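Viter Housewares Support
Ticket 2265: Cutlery caddy, complaint about drainage and fit
Status: Open
Opened by: Chiyo Minami
Store: Itthorpe
Product: Vollier two-compartment utensil caddy, beige

Customer's message, 24/05/2019

I bought this caddy to replace a Wada one that finally cracked after 9 years. The listing says it "keeps cutlery sorted and drains freely". I'm not convinced it does either. Water sits in the bottom after I've done the washing up, and the long chopsticks make the whole thing lean when they're all on one side. Before anyone asks, yes, I have read the leaflet. The leaflet has a drawing of forks.

I've emptied the caddy onto the kitchen table so I can go through your checks properly.
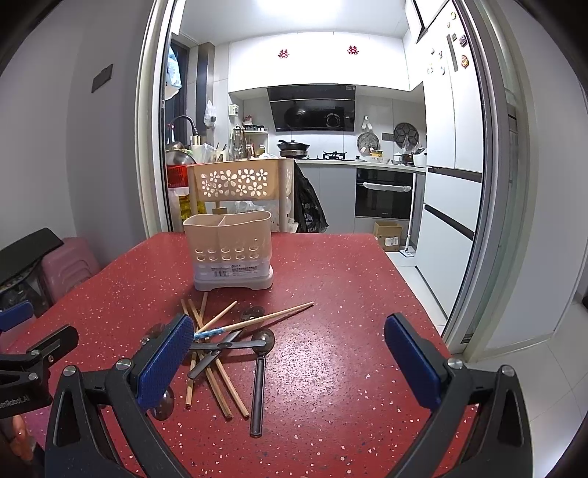 My chopsticks aren't all the same, and neither are the spoons, and I don't see why they should have to be. The old one coped with the same mix. If the Vollier is only meant for one matching set, the listing ought to say so.

Reply from support

Thanks for getting in touch. Please try the following and let us know how you go:
1. Rinse the holes along the lower sides under a running tap.
2. Stand the caddy on a level surface.
3. Put the chopsticks in one compartment and the spoons in the other.
4. Check that the base is seated firmly.

Customer's update

1. Done. The holes were clear to begin with, so I can't see what this was meant to fix.
2. The bench is level. I put a spirit level on it. Still a puddle.
3. This is how I already had it, and this is when it leans. Swapping sides makes it lean the other way. Mixing them is steadier, but then I've paid for a divider I can't use.
4. Pushed down hard on all corners. No click, no movement. Is it supposed to click?

I also tried it with the spoons alone. No lean, same puddle.
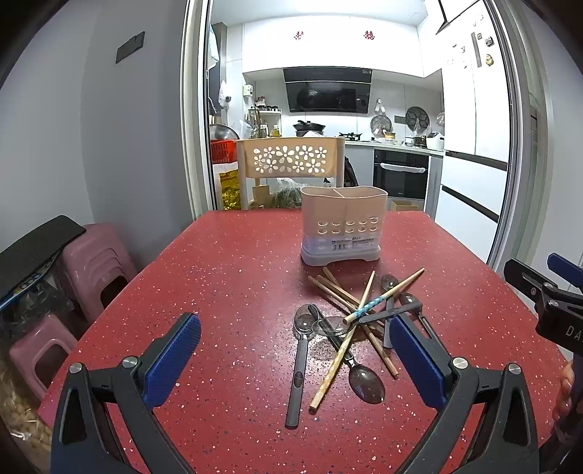 Caddy with its label facing forward, chopsticks and spoons out on the table.

Reply from support

We've passed your notes to the product team as case 217. It may be within normal tolerance for a small amount of water to remain. A replacement can be sent within 12 working days.

Customer's update

"Small amount" according to whom? I tipped it into the sink and it ran. I'll take the replacement, but if it's the same mould I expect the same puddle, and I'd sooner have a refund. Please ask the product team whether the base comes off for cleaning. I've asked twice by phone and had two different answers.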